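Snacks on the chest of drawers: how one shared house sorted out its food

When Golnar Moradi moved into a shared house in Prirkbridge in June, the kitchen had one cupboard for five people. By the end of the first week she had stopped trying to use it.

"I had half a shelf," she says. "Somebody's rice was on it, and somebody's baking tins. I bought a bag of crisps and it came out in bits, so I started keeping that sort of thing upstairs."

Upstairs meant the top of a chest of drawers. Moradi keeps her clothes in it and lets the snacks live on top. She has a few rules. Nothing that needs a fridge, nothing that has been opened and not clipped shut, and no more than she would eat in a couple of days.
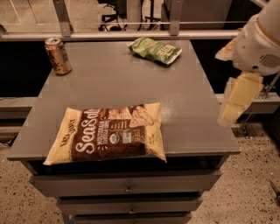 She didn't want a basket or a tray. Her last room, in Vordale, had both, and she found they filled up with receipts and hair ties. "If it's flat and there's nothing to put things in, I can see what I've got. A big bag of tortilla chips takes up a lot of room, so I don't buy two."

Drinks go at the back corner, where she is less likely to catch them with a sleeve. Small packets go towards the back as well. The big bag gets the front because it is the one she reaches for.

Her friend Fereshteh Sharifi lives across the landing and was against it at first. She thought it would bring mice.

"I grew up in an old house and you did not take food to your bedroom," Sharifi says. "My mother would have had something to say. But Golnar wipes it down every night, I'll give her that. I've got biscuits in my room now, in a tin."

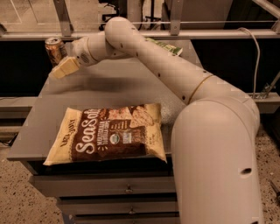 Photo: Golnar Moradi

The wiping down is a damp cloth and then a dry one. Salt is the main nuisance, Moradi says, as it gets into the gap behind the top drawer and then into her jumpers. She empties that drawer once a month and takes the hoover to it.

Tortilla chips are what she buys most, usually the plain salted kind. She eats them with a jar of salsa from Fallahi, the grocer at the end of the road, and the jar stays in the fridge downstairs with her name on it.

The house has since bought a second cupboard, and Moradi has been given two shelves. She uses them for pasta and tins. The snacks have stayed where they were.

"It's only a few steps from the bed," she says. "I'm not going downstairs in the cold for a bag of crisps."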